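Woltance Bench Kit: Set-Up Guide
Section 4. Comparing Grippers on the Desktop Disassembly Task

Revised September 2023. Maintained by Amparo Cusi and Walter Agudelo. Sections 1 through 3 cover unpacking, arm mounting and network set-up, and must be finished first.

4.1 What this section covers

Use this procedure to compare two grippers on the same arm, with the same computer and the same fixture plate. It was written for the Rosov linkage gripper and the Vurico straight-jaw gripper. Any parallel gripper that fits the Woltance wrist adapter can be substituted, but the jaw opening limits in 4.4 will have to be measured again.

The task has two parts. In the first, the arm takes memory modules out of the computer and places them in the fixture plate. In the second, it moves the hard drive. The modules are a test of fingertip shape and fine position. The drive is a test of grip strength and how well the gripper holds its angle under load.

4.2 Before you start

You will need:

One arm, homed and calibrated as in Section 3
Both grippers, each with its own wrist camera bracket
One desktop computer with the side panel off
The gray fixture plate
The overview camera on its fixed stand
A hex key set
A torque driver
A grounding strap

CAUTION: Unplug the computer and hold the power button down before placing it on the table. Do not open the power supply under any circumstances.

CAUTION: Keep hands out of the case while the arm is enabled. If you need to move a cable, press the stop button first and wait for the controller to show HOLD.

4.3 Placing the computer and fixture plate

1. Lay the computer on its side on the table with the open side up.

2. Set the fixture plate on the table next to the case. Leave enough room for the wrist to turn between the two. If the wrist passes over the case edge at low height, the bracket on the Rosov gripper will touch before the fingers do.

3. Press down on each corner of the plate. It must not rock. Rocking of even a small amount shows up later as missed slots, and people tend to blame the gripper for it.

4. Move loose power and data cables away from the memory slots where you can. Leave the rest as they are. Both grippers have to face the same cables, so take a photo of the case and return to that layout before every run.

5. Run the Esteban controller's "teach corners" routine and touch off all the points it asks for.

Note: If you change computers halfway through a comparison, start over. Slot depth and latch stiffness differ too much between cases for the numbers to be mixed.

4.4 Fitting the gripper

1. Power down the wrist. The adapter light goes off.

2. Seat the gripper on the adapter and start all screws by hand before tightening any of them.

3. Tighten in a cross pattern to the value stamped on the adapter.

4. Plug in the gripper cable, then the camera cable. Route both along the back of the wrist and leave slack for a full turn.

5. Power up and open the Tool page. Choose the gripper from the list. The controller loads the matching weight and center point.

6. Set the maximum opening to 68 mm for the drive test. For the memory test, set it lower, so the fingers do not sweep neighboring parts when they open.

7. Check the fingertips. Replace them if the tip surface has pulled away from the finger body. Rough tips can still be used, but write their condition in the log.

Note: The Rosov linkage swings outward as it opens. Its widest point is at the links, well behind the tips. Allow for this near the drive cage and the case walls.

4.5 Setting the cameras

1. Aim the wrist camera so both fingertips are in view at full opening and at full close.

2. Lock the exposure by hand. Bare metal and sheet steel reflect a lot of light and will throw off automatic exposure, most of all when the wrist tilts low over the table.

3. Place the overview camera so that the whole case and the fixture plate can be seen with the arm in its raised position.

4. Record a short clip from both cameras and check that the clocks match. Dayana Lozano's sync script is in the tools folder and prints the offset in milliseconds. Anything over 50 should be fixed before going on.

4.6 Running the comparison

1. Load the task file and set speed to low.

2. Run the memory routine once with no log. Watch the approach and stop the arm if a finger comes down on a latch tab.

3. Run it again with the log on. Repeat until you have the number of runs on your test sheet.

4. Run the hard drive routine. Let the arm hold the drive upright over the case for 2 seconds before it moves on. If the drive tips during the hold, log it as a slip even if it is not dropped.

5. Change grippers as in 4.4 and repeat. Do not move the computer, the plate or the overview camera.

Note: Fingertips on the Vurico gripper are rated by the cycle. We change ours at 3,000 -- sooner if the log shows slips on the drive.

4.7 Reference views

Compare your own camera views with the ones below before the first logged run. Small differences in angle do not matter. What matters is that the fingers are clear in the wrist view and that the case interior and the plate are both visible in the overview.

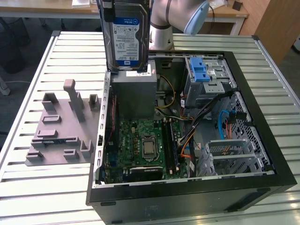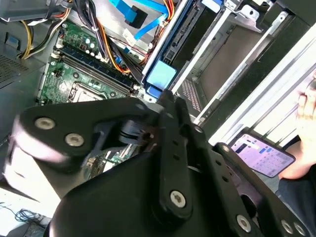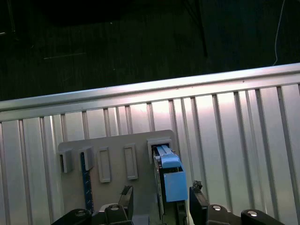
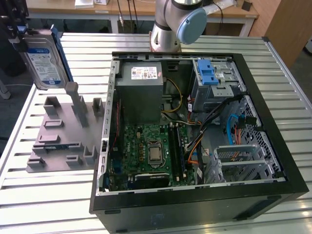 Figures 4-1 to 4-4, in order: overview camera, drive held over the case; wrist camera, over the case; wrist camera, at the fixture plate; overview camera, drive upright in a blue carrier bracket.

4.8 Common problems

Gripper reports "closed" with nothing held. The grip threshold is too low. Raise it one step on the Tool page and try again.

Module enters the slot at an angle. Check the plate for rocking, then repeat the corner routine. If the fault stays, compare the two fingertips for uneven wear.

Wrist image is washed out. Exposure has gone back to automatic. This happens after a controller restart -- set it again and save the profile.

Arm stops near the drive cage with a force warning. Look for a cable caught behind a finger or link. Back the arm out in the direction it came from, using the jog keys at low speed.

Send completed logs to Hortensia Escobar. Questions about adapters and spare fingertips go to Roscoe Holloway. Section 5 covers scoring.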